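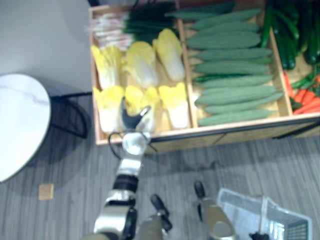
Ming-te Siu thinks the cabbages should go at the back, where people have to lean in for them, and the small stuff at the front where it gets seen. I've heard this twice now and I'm half persuaded, so it's going on the list for next month.

Anyway, hello from Zatudero, and sorry this is a few days behind!

## Where we've got to

The wooden display bin is up and in use, and I'm really pleased with it. Your grant paid for the timber and for the Nelow scales (more on those in a minute). We went for thin dividers so we don't lose too much room, and each sort of veg gets its own bit: napa cabbages in one, cucumbers in the next, then courgettes sharing with the carrots and a few green chillies. Spring onions get laid across the top end. I'd like them to have a slot of their own, but the bin is only so long.

Stacking the cucumbers sideways was a late change. We had them standing up in December and they kept toppling over whenever anyone took one from the middle.

## Money

We've spent 140 pounds on wood, screws and sandpaper, and 30 on printed price cards. The scales came in under the quote (hooray), so there's about 25 left over, and I'd like to put it towards a second set of cards if you're happy with that. Receipts are in the Trenska folder.

## Not so good

Carrots are slow. The Yau delivery comes in big sacks and we end up topping up from the back all day, with soil everywhere. Smaller bags would cost more, so I've asked them for a price and will let you know.

The scales also need a proper shelf. At the moment they live on a stool.

## Next

- Try Ming-te's layout for 2 weeks and note what sells
- Sand the inside edges again, the bottom is still a bit rough
- Sort out the shelf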